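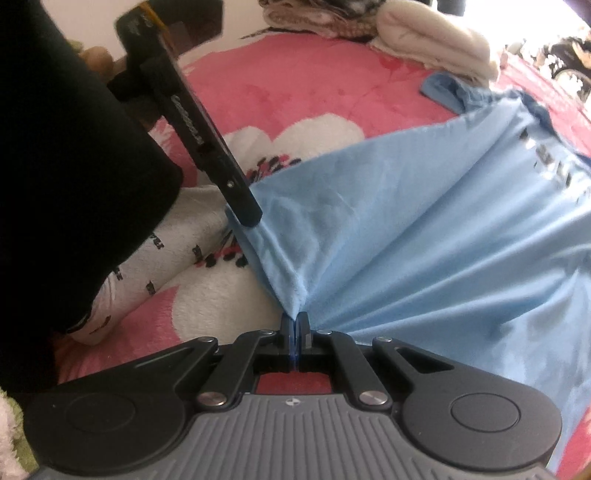 One reader wrote in to say the Melska ran through its whole first cycle with the drain hose still clipped to the back panel, and asked for the hose step to come before the power step. It now does.

Home > Support > Laundry > Manuals > Set-up

Filed under: Washers & Dryers / Getting Started

Section 4. Connecting and leveling the Melska compact washer

Read this section through before you move the machine into its final place. You will need an adjustable wrench, a spirit level and a bucket.

1. Remove the 2 transit bolts from the rear panel. Keep them with this manual. The drum must be locked again if the washer is moved to another home.

2. Unclip the drain hose and hang it over the standpipe or the edge of a utility sink. Fix it with the plastic hook supplied.

3. Screw the inlet hose onto the cold tap by hand, then give it a quarter turn with the wrench.

CAUTION: Do not reuse an old inlet hose. The washers inside it harden and may leak under pressure.

4. Open the tap slowly and check both ends of the hose for drips. Place the bucket underneath while you check.

5. Turn the front feet until the level reads true from side to side and from front to back. Tighten the lock nuts upward against the cabinet.

6. Plug the machine into a grounded outlet. Do not use an extension cord.

NOTE: If the washer stands on the Ernila raised base, set the feet of the base first — the feet of the washer stay fully screwed in.

7. Run the Rinse program once with the drum empty. Error code 237 means the tap is closed or the inlet filter is blocked.

After the first rinse you can wash as normal. Sort by the care label, close zippers and empty pockets. Knits keep their shape better on the Gentle program, which spins slowly and stops 16 minutes sooner than Cotton.

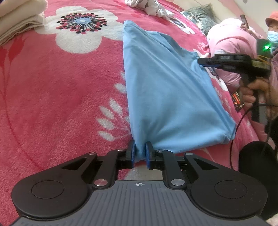
Can the washer share a tap with a dishwasher?
Use the Kwok two-way valve, sold separately, and run one appliance at a time. Water pressure drops when both fill together.

8. Close the tap when the washer will stand unused for a long period — during a vacation, for instance. Leave the door ajar so the seal can air out.

Next: Section 5, Detergent Drawer and Skusidov Filter

We use cookies to remember your model and language. Accept | Settings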